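Eight months with the Nirkico pond and tank phosphate meter

I look after the water side of a small trout farm, which mostly means I look after one settling pond, two drum filters and a shed full of dosing gear that was old when I got there. Last October we finally bought a Nirkico inline phosphate meter, the wall-mounted one with the little gray screen, and enough people have emailed me about it that I'm writing it all down in one place.

Getting it on the wall was easy. Four screws, one power lead, two lengths of tubing and a drain line. The manual wants you to keep the sample line short and I ignored that, ran it the long way past the blower, and got readings that lagged so far behind the grab samples I thought the thing was broken. Moved it, shortened the tube, and it settled down overnight. My fault entirely!

It takes a reading every 20 minutes out of the box. You can set it faster, but the reagent goes quickly if you do, and for a pond like ours there's no point. A reagent pack lasted us 198 days at the standard setting, and that was with me running a few extra cleaning cycles in the winter when I got nervous about the cold. 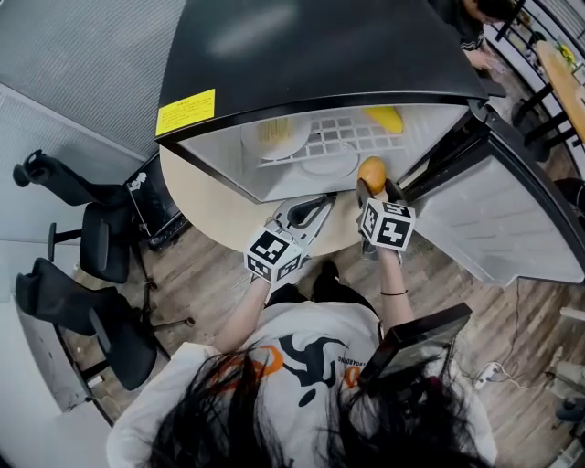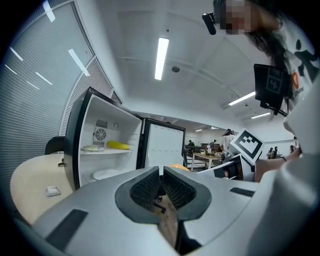

Aba Aryee
Contributing reviewer, small water systems

Now the accuracy, which is what everybody asks about. I checked it against our bench kit (a Tanabe, nothing fancy) once a week, same bucket of water for both. They tracked each other well all winter. In early spring the meter started creeping high, and it took me far too long to find the film of green gunk on the inside of the measuring cell. A wipe and a recalibration fixed it. There's supposed to be an automatic rinse for that – ours runs, I can hear it, but it's no match for algae once the days get longer.

The menus are my biggest gripe. To change the alarm level you go through five screens, and if you pause too long it drops you back at the start without saving. I've said some very rude things to that screen. The alarm itself is great, though. It caught a blocked dosing line one Sunday morning and I was down there with a wrench before breakfast.

Talking to the dosing pump was less fun. We have a Grorkari pump and the two wouldn't speak until I swapped a signal setting that the manual mentions in one line on the second-to-last page. Since then the pump has followed the meter nicely and we're going through noticeably less coagulant.

We paid $363 for the yearly service plan on top of the meter, and I probably won't renew it. The one visit we had was a nice chat and a new seal, and I can fit a seal.

Would I buy it again? Yes, for a site our size. Get a spare measuring cell while you're ordering – mine took weeks to come on its own.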